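Mimotcombe Mutual lifts its home loan rate again

Well, there goes my plan to fix the back fence. Mimotcombe Mutual has put its standard variable home loan rate up by 31 basis points, the second rise since January, and if you're a borrower like me you've probably already had the email. Mine landed while I was eating toast. I read it twice, put the toast down and went looking for a calculator.

The new rate kicks in with the next repayment cycle. The lender's own worked figure, tucked down near the bottom of the notice, puts the extra cost at $116 a month on what it calls a typical family loan. My loan is a bit smaller than that, thank goodness, but it's still a decent chunk of the weekly shop (and don't get me started on the price of butter).

I rang up to ask why now, with everyone already watching their pennies. The woman on the phone was lovely about it. She said funding costs had gone up over winter and the board had held off as long as it could. Savers do get a bit of something, with the bonus saver account going up too, though only if you put in at least $100 a month and don't take anything out. I've failed that test every month this year!
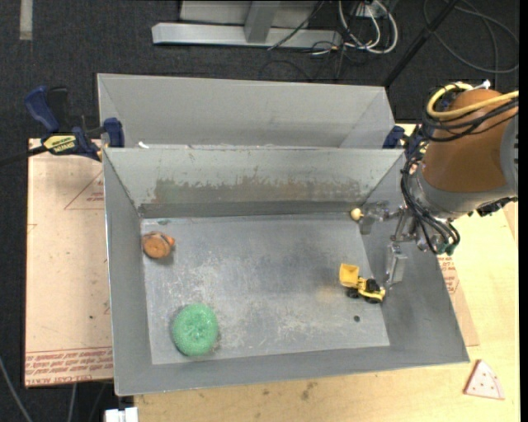

A green scrubber and small toys in a grey metal bin, with a robot arm reaching in.

Over at Vircombe Building Society they've gone the other way, for now anyway. Vircombe is leaving its variable rate alone until the new year and is offering up to $245 towards the fees if you switch your loan across. Tempting, but read the fine print before you go racing in. The offer is only for loans on a home you live in, you have to stay put for two years, and you'll still need to pay for your own valuation. I did the sums on the back of an envelope and came out ahead by enough for a nice lunch, so I'm still thinking about it.

The broking firm Wysocka, which sends out a newsletter I read more closely than I probably should, reckons there's one more rise to come from the smaller lenders and then a long flat patch. Varkov, the other newsletter in my inbox, says two more. They disagreed last time as well, and Wysocka was closer, for what it's worth.

If you're on a fixed rate with Mimotcombe, nothing changes until your term runs out. The notice says you'll get a letter six weeks before that happens, with the options set out and a number to call. Anyone who's going to have trouble with the higher repayments is being asked to get in touch early, and the hardship team can stretch out a loan term or switch you to interest-only for a few months. A neighbour of mine did that last year and said the paperwork took her one evening and a pot of tea.

There's an information night at the Mimotcombe branch on 18th October, starting at 4 pm (yes, I know, that's hardly night). You don't need to book, but bring your latest statement if you want somebody to go through it with you. I'll be the one up the back with the envelope.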